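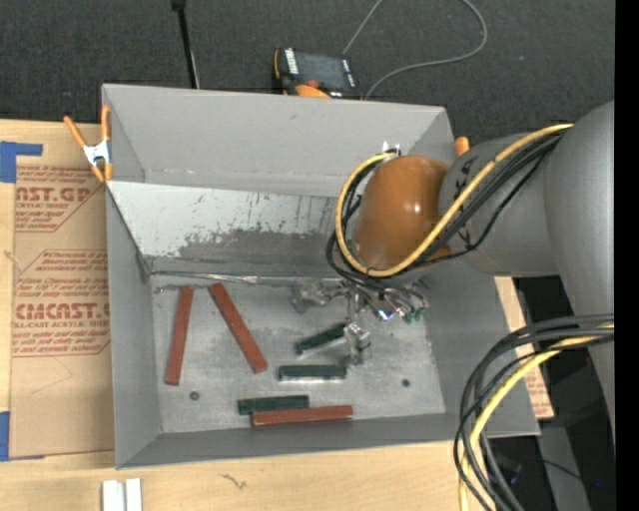

Bin picking demos: how many is enough?

plundov_dan
April, 9:40 pm

Finally collecting for real! Six bars in the gray bin, reddish-brown ones and shorter green ones, and I teleoperate every pick myself. I'm at 200 episodes and the policy already goes for the green bars like it means it. Reds lying flat against the front wall are still a mess. Do I keep going or change something?

Ouellet
Great looking setup. I'd stop adding and look at what you have. How do you reset between picks?

plundov_dan
By hand. I lift everything out and drop it back in, so the layout is different each time (my back has opinions about this).

rukex77
Disagree with Ouellet, just keep going. Our set had 1012 episodes and it was still getting better at the end. The scuffed metal floor in yours is a gift, by the way, all those streaks and bright patches. A clean bin teaches it nothing about glare.

Ouellet
1012 of what, though? If most of them are easy picks from the middle you've paid for the same lesson over and over. I'd take 100 that start with a bar near a wall.

rukex77
Fair, ours were pretty mixed. Still think volume wins.

Mervin Doucette
Dan, one thing on the greens. You've got one right up against the red bar at the front, partly overlapping it. Do you pick the green first every time? Mine learned my habit and then froze whenever the red was on top.

plundov_dan
Oh no. Yes, every single time, I never even thought about it!

Mervin Doucette
Mix it up, then. And keep the fumbles where you recover, those were gold for us. I only delete the ones where I gave up.

navico_fan
We throw out all the fumbles. Shaky hands in, shaky robot out.

Mervin Doucette
Depends on the fumble. Try it both ways, it's 2 training runs.

plundov_dan
OK, plan for tomorrow: some 100 wall starts, random order, recoveries stay in. Will post the success rates here!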